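From: Pierina Testa
To: tisby-users
Date: March 19, 2024
Subject: Re: [tisby-users] demos that start too close?

On the list, Russo wrote:
> We have 800 hand-held demos of the block task now and the policy still
> dives at the table when the blocks start far away. Do you begin your
> recordings near the objects or well back? And does it matter if the
> fingers are open at the start?

Hello Russo, and hello to everyone at Doltunau who wrote to me off list as well (I will answer you all, I promise, I am just slow with mail this month).

We had the very same trouble back in August, with 900 demos and a great deal of confidence! Nearly all of ours began with the blocks right between the fingers, so the poor thing had never learned how to get there. Now we start well back, fingers open, with the teal and red blocks up at the far end of the view and plenty of bare table to cross.

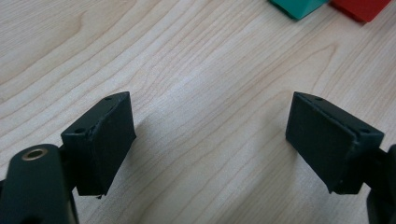 I would also ask whoever is holding the tool to take the approach at an easy, steady pace. My own early ones were terribly jerky, I rushed because my wrist was tired, and I ended up throwing out 29 of them in one afternoon. Short sessions and a cup of tea helped me more than any setting in Fultanach did.

If you can manage it, record a couple hundred far starts and mix them in before you go for the full 1000. I'd love to hear how you get on.

Warmly,
Pierina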